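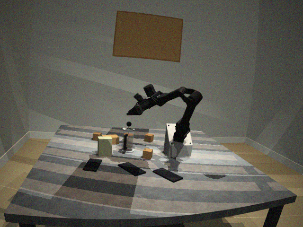 Our arm in the simulator, over the blocks and the jar. Sokemero build, 12/03/2022.

Thread on where the robotics club project stands before the December break. Two of us on it this term, me and Nidia Henao.

The task is simple to write down. Move the orange blocks to one side of the table, leave the green one alone, don't touch the jar. The arm picks its own order.

The jar is the hard part. It has a knob on the lid and the gripper has to pass near it to get to the blocks at the back. Nidia wrote a rule that keeps the fingertips above the knob until they are clear of it.

We run 200 trials per version, with the objects shuffled a little each time. Last week's version got 90 clean ones. The new one got 180.

Most of the failures left are on the block right behind the green one. The arm comes in from the wrong side and knocks the green block over. I think the approach angle needs its own check – working on that Monday.

The flat black tiles are only obstacles for now. Cristian Benavides wants them as drop targets next term. Fine by me, but the scoring script will need a rewrite.

The striped tabletop stays. We had a plain one before and the block finder did well on it, then fell apart on anything with a pattern.

Code goes up on the club page once Nidia cleans out her test folders. If you're in the other section and want the scene file, ask me at lab.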